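About Vudamora

Small touring theater company. Based in Vinarstead, on the road most of the fall. We make new plays for rooms that weren't built for plays: school gyms, libraries, the back half of a feed store once. Two actors as a rule, one stage manager, whatever set fits in the van.

Started by Krisztina Bakos and Gyula Szilágyi after the Cartwright Playhouse closed its studio space. First show was a two-hander called Fornia, written in a kitchen, rehearsed in a church hall with no heat. 50 seats. We still do it every October and people still ask for it.

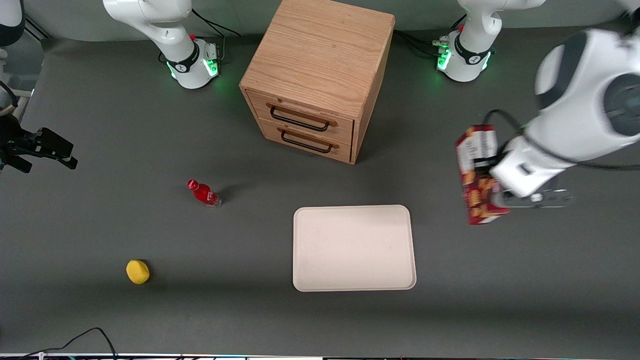
Csenge Takács wrote to us after the library run that she'd never sat that close to an actor before and spent the first ten minutes not knowing where to look, then forgot about it. She wanted to know when we'd be back. Spring, we hope.

What we do

New writing mostly. We read everything sent to us, slowly. Last season that was 214 scripts and we put 2 of them on, so please don't take a no too hard. Full length or one act, both fine. Small casts. No musicals for now, we can't afford a piano tuner let alone a piano.

Workshops too. Half a day or a full day, ages 11 and up, voice and movement and a bit of devising. Csaba Borbély runs these. Schools usually book us the same week as a show becuase it saves on gas and the kids have already met the cast.
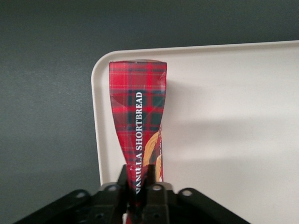 Do you need a proper stage to book a show?
A flat floor, two working outlets and a door we can get a flight case through. We bring our own lights. Get-in takes an afternoon, get-out a lot less.

Tickets are pay what you can at most venues. Where the venue sets the price we ask them to hold back a row of free seats, and most do.

Money, since people ask. Grants, box office, workshop fees, in that order. Everyone gets paid the same day rate, including writers when they're in the rehearsal room.
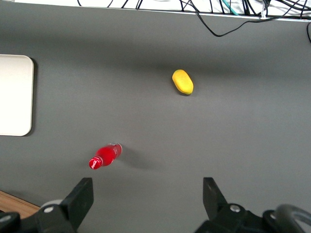

Words: Bence Major, company manager
Updated 2020-07-25

Fall tour is on hold. Dates are moving around daily so we've taken the calender down until we can stand behind it. If you've booked us, your deposit is safe, just email and we'll either move you or send it back. 463 people are on the mailing list now and that's where new dates go first.

Script reading carries on as normal. Send a PDF, name on the first page, one play per person please.

Office is closed, phone goes to Krisztina. Evenings are better.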